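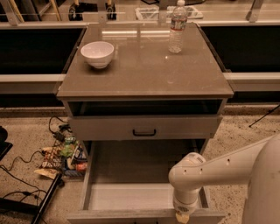 Urmila Shakya
Training Lead, Drimcombe Teaching Floor

Section 6: Teaching the drawer task

By now you have worked through the start-up checks in Section 4 and spent a little time getting the feel of the hand controller, and I hope you enjoyed it. Most people do! This section takes you through your first proper task, the cabinet with the drawers, which is the one everybody at Drimcombe starts on and plenty of us still go back to when our hands get rusty.

You will be driving the arm by remote control while Urkora records what the arm does and what its head camera sees. One complete run, from the starting pose to the finishing pose, is called a demonstration. The robot learns from a lot of these put together, so please don't fret over any single one of them.

6.1 Before you start

1. Stand the cabinet in the gap between the two black panels, with the handles facing the robot. The bottom drawer needs room to come all the way out.

2. Put the white bowl on the left side of the top and the water bottle toward the back right corner. Small differences from one run to the next are welcome – an inch here or there gives the robot something to learn from – but the two should never trade sides.

3. Keep the snack packages on the floor to the left of the cabinet. They can lie any way they fall. You don't need to line them up, and I would ask you not to.

4. Look at the head camera view on your monitor. You want the whole top of the cabinet and the front of the bottom drawer in it when that drawer is fully open. If the drawer front is missing, tilt the head down a touch and look again.

5. Open Urkora, choose Drawer Task from the list, and type your own name in the Operator box. If it still says Clinton, that is the name of our test profile, and anything saved under it is cleared out overnight.

CAUTION: Keep your own hands and feet away from the cabinet whenever the green Live light is showing on the controller. If something on the floor needs moving, press Hold, wait for the light to go out, and then walk over.

6.2 Opening the bottom drawer

1. Press Record and wait for the tone. Leave the arm still for a moment afterward so the recording has a clean beginning.

2. Bring the arm in from the right, keeping it low and in front of the cabinet. Coming in over the top is tempting, and sooner or later it will cost you a bowl.

3. Turn your wrist until the gripper finger hangs straight down, then ease it toward the drawer. Slow down as you get close. New operators nearly always go too fast over the last few inches, and I certainly did when Mrs. Iyer was teaching me.

4. Hook the drawer and draw it straight toward the robot in one steady pull. If you feel the controller buzz, you are pulling sideways, so let the tension go and line up again.
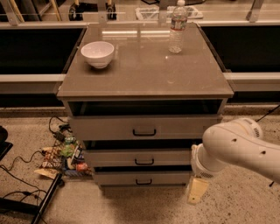 5. Check the upper drawers as you go. They slide easily and can creep out along with the one you are after. A small gap above a drawer front does no harm, and you can carry on with the run. If one has come out far enough to get in the way of the arm, press Hold, then Discard, and set the cabinet up again from 6.1.

6. When the drawer is open, lift the finger clear, move the arm back to the right, and press Save.

NOTE: A wobble in the middle of a run is fine to keep. If you miss the drawer, back off and get it on the second try, save that one too. The robot needs to see how a person recovers from a miss, and those runs are some of the most useful we collect.

6.3 Closing it again

1. Start with the bottom drawer fully open and the arm off to the right.

2. Bring the finger around to the outside of the drawer front, near the middle, and push gently. Pushing at a corner makes the drawer stick.

3. Follow the drawer all the way in, back the arm away, and press Save.

CAUTION: Never push with the finger inside the drawer. It can get trapped between the drawer and the cabinet, and the finger pads are slow to replace.

6.4 How many, and when to stop

A full set for this task is 268 demonstrations, shared among everyone on the shift. Do them in batches of eight and then put the controller down, stretch your fingers, and get yourself a drink. Tired hands make jerky runs, and you will see it on the playback before you feel it.

If Urkora shows code 980 while you are saving, the disk is nearly full. Leave the program open, let your shift lead know, and hold off recording until the message clears. Your last run is kept safe in the meantime.

Section 7 covers playing back your runs and trimming the ends.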